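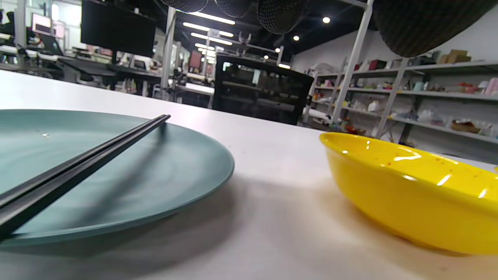 흰 테이블 위의 짙은 청록색 접시와 검은 젓가락, 노란 그릇. 사진 제공=트러스우드(Truswood)

트러스우드, 식사가 끝난 뒤를 위한 식기 시리즈 ‘자르넨’ 출시
다 먹은 그릇도 한동안은 식탁 위에 있다는 사실에서 출발

생활용품 회사 트러스우드가 식기 시리즈 ‘자르넨(Jarnen)’을 3월부터 판매한다. 자르넨은 둥근 접시와 깊은 그릇, 젓가락으로 이루어진 3종 구성이며, 식기 디자인 스튜디오 기티스(Gitis)와 함께 개발했다.

식기 광고 속의 그릇은 대체로 비어 있거나 지나치게 잘 차려져 있다. 콩나물 한 가닥도 제자리를 벗어나지 않고, 국물은 테두리에 튀는 법이 없다. 트러스우드도 오랫동안 그런 사진을 찍어 왔다. 촬영용 면은 불지 않았고, 촬영용 밥에서는 언제나 김이 났다. 물론 그 밥을 먹은 직원은 없다.

자르넨이 놓이는 곳은 식사 뒤의 식탁이다. 노란 그릇 안쪽에는 불그스름한 주황색 소스 자국이 점점이 남아 있고, 접시에는 젓가락 한 벌이 비스듬히 걸쳐 있다.

자르넨의 개발은 설문조사에서 시작됐다. 트러스우드는 자사 온라인몰 회원을 대상으로 식사 후 습관을 물었고, 2458명이 응답을 보내왔다. 이 가운데 2323명이 ‘식사를 마친 뒤에도 그릇을 바로 치우지 않는 날이 있다’고 답했다. 나머지 응답자에게는 존경의 뜻을 전한다. 그릇을 바로 치우지 않는 이유를 적는 칸에는 ‘이야기가 길어져서’, ‘드라마가 안 끝나서’, ‘누가 할지 정하는 중이라서’ 같은 답이 올라왔다. ‘불려 두는 중’이라는 답도 많았는데, 물을 부었는지는 따로 묻지 않았다.

기티스는 이 결과를 받아 들고 빈 그릇이 식탁에 머무는 시간을 설계 조건에 넣었다. 음식이 담겼을 때의 색만큼 음식이 사라진 다음의 색도 보기로 한 것이다. 시제품 검토는 점심시간에 진행했다. 담당자들은 밥을 먹고, 그릇을 그대로 둔 채 회의를 했다. 회의록에는 ‘색이 괜찮다’와 ‘그래서 이건 누가 치우나’라는 의견이 나란히 적혀 있다.

접시는 무광의 짙은 청록색이다. 푸른색이라는 쪽과 녹색이라는 쪽이 끝까지 합의하지 못해 상품명에는 둘 다 들어가는 ‘청록’을 썼다. 너비가 넉넉해 볶음이나 전을 담기에 좋고, 음식이 떨어진 뒤에는 젓가락을 걸쳐 두기에도 좋다. 어른들이 보시면 젓가락은 받침에 놓으라고 하실 것이다. 맞는 말씀이다. 다만 그 받침은 서랍 안쪽 어딘가에 있고, 마지막으로 본 사람이 누구인지도 분명하지 않다.

그릇은 밝은 노란색에 광택이 있다. 테두리를 넓고 둥글게 잡아 양손으로 들기 편하게 했다. 개발 초기에는 고춧가루가 눈에 덜 띄도록 어두운 색을 쓰자는 제안도 있었다. 기티스는 안 보이는 양념은 설거지할 때도 안 보인다며 노란색을 고집했고, 트러스우드는 반박할 말을 찾다가 포기했다. 비빔면이든 떡볶이든 먹은 흔적은 정직하게 드러난다. 무엇을 먹었는지 숨기고 싶은 야식용으로는 권하지 않는다.

젓가락은 검은색이며 끝으로 갈수록 가늘어진다. 한 벌씩 묶어 판매한다. 한 짝만 사라졌을 때를 위한 낱개 판매를 요청하는 고객이 꾸준히 있었지만, 사라진 한 짝은 새것이 도착하는 날 나타난다는 고객센터의 경험을 존중해 이번에는 보류했다.

세 품목의 색은 일부러 맞추지 않았다. 세트 식기를 사면 한두 해 안에 하나가 깨지고, 남은 것은 짝 잃은 식기가 된다. 처음부터 색이 제각각이면 나중에 무엇을 섞어도 원래 그런 줄 안다. 트러스우드는 이를 ‘예정된 불일치’라고 부르자고 했으나, 기티스의 반대로 제품 상자에는 인쇄하지 않았다. 이 자료에는 적어 둔다.

판매에 앞서 트러스우드는 한 달 동안 체험 가정을 모집해 자르넨을 써 보게 했다. 참여한 가정은 100곳이다. 조건은 하나, 식사 후 식탁 사진을 정리하지 않은 상태로 보내 달라는 것이었다. 첫 주에 도착한 사진은 믿기 어려울 만큼 깔끔했다. 행주가 지나간 자국이 선명한 사진도 있었다. 안내문을 다시 보낸 둘째 주부터는 귤껍질과 영수증, 숙제로 보이는 종이가 등장하기 시작했다. 체험 가정의 의견에 따라 그릇의 굽을 조금 높였고, 접시는 겹쳐 쌓을 때 덜 달그락거리도록 바닥을 다듬었다. 밤늦게 몰래 설거지하는 사람이 생각보다 많았다.

체험 기간에 받은 사진 가운데 참가자의 동의를 얻은 것은 셈비링(Sembiring) 전시장에서 볼 수 있다. 전시 제목은 ‘조금 이따 치울게’이다. 전시장 가운데에는 긴 식탁을 놓고 자르넨 식기를 진열하며, 관람객은 자리에 앉아 그릇을 직접 들어 볼 수 있다. 식사는 제공하지 않는다. 따라서 설거지도 없다. 관람은 오전 11시부터 오후 7시까지이며 입장료는 받지 않는다.

자르넨은 트러스우드 온라인몰과 셈비링 전시장에서 살 수 있고, 세 품목 모두 따로 구입할 수 있다. 가격은 온라인몰 상품 페이지에 안내한다. 파손 상품 교환은 배송 중에 깨진 경우에 한한다. 싱크대에서 깨진 것은 위로의 말씀만 드린다.

트러스우드는 다음 품목으로 냄비받침을 검토하고 있다. 현재 응답자들의 식탁에서 그 일을 맡고 있는 것은 주로 책이다.

회사 소개
트러스우드는 식탁과 부엌에서 쓰는 물건을 기획하고 판매하는 생활용품 회사다. 접시, 그릇, 수저, 도마 등을 취급한다. 기티스는 식기를 전문으로 하는 디자인 스튜디오로, 트러스우드와의 협업은 자르넨이 처음이다.

보도 관련 문의: 트러스우드 홍보팀
고해상도 사진과 제품 대여는 홍보팀으로 신청하면 된다. 대여한 식기는 씻어서 돌려주기를 부탁드린다.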